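Ticket 300 - Velemari County Courthouse, building description page
Opened 14 January 2022

Page says the Umorport annex faces east. The survey sheet says west, with 2 stories and a flat roof.
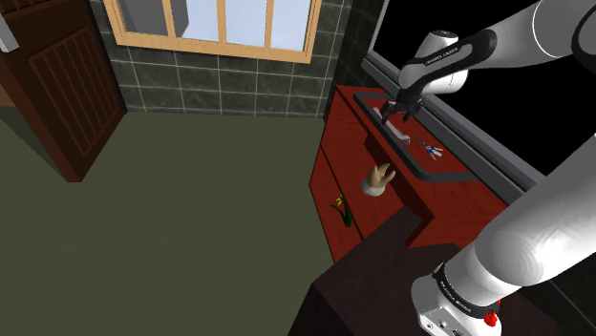
Checked the Kodikara drawings. West is correct. Fixed the text and saved, but the old wording still showed on the public side.

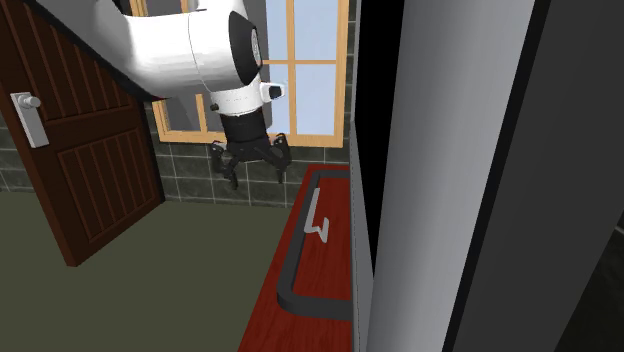 Cleared the Flellik cache and reloaded - new text now shows. Entry 44, the jail wing, has the same error and is still open.
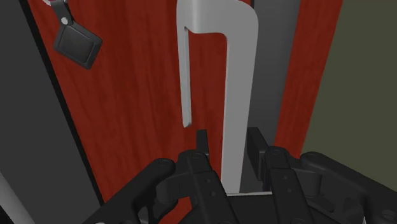
Does the construction date need to change too?
The date matches the cornerstone record, so leave it as it is.

Status: waiting on entry 44.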